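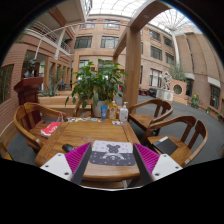

Courtyard table, mouse-and-pad task, view from the hand-held gripper.

# skodness-tabletop: data card and equipment plan

Mouse-and-pad recordings made with hand-held grippers, plus the numbers we used to plan the purchase. If you only want the recordings, skip to Files.

## What we budgeted

The first plan was a fixed arm from Mendusora with a bench to bolt it to. The quote left nothing for spares, so we moved the money to hand-held units and put the arm off until next year.

- Hand-held gripper units: 3000 for the set, mounts included
- Replacement fingers: 229 per box – order two boxes
- Storage cards and cases: 80
- Table objects (mouse, pad, bottles): 50

All amounts are in dollars, before shipping. Gakell ships fingers separately from mounting plates, and the plates take longer. Put both on the same order in February or the fingers will sit in a drawer. 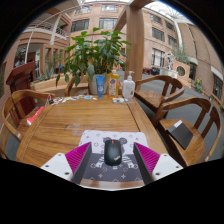
Wear on the fingers is the cost we got wrong. We had planned one box for the whole project and went through it before the second month was out. Cards were the opposite – we bought too many.

## Files

One folder per session, one episode per file. `objects.csv` lists what was on the table. Glass-roof sessions are tagged `daylight`.

## Known gaps

No arm data yet. The Henríquez office has asked for a cost per episode, and we don't have one that includes labor.

Comments (3)

**tmk_bench**: Does the 3000 include a spare mount? Ours cracked in shipping.

**skodness-data**: No, spares are extra. I'll add a line.

**orrin44**: Same experience with fingers here. We budget a box a month now.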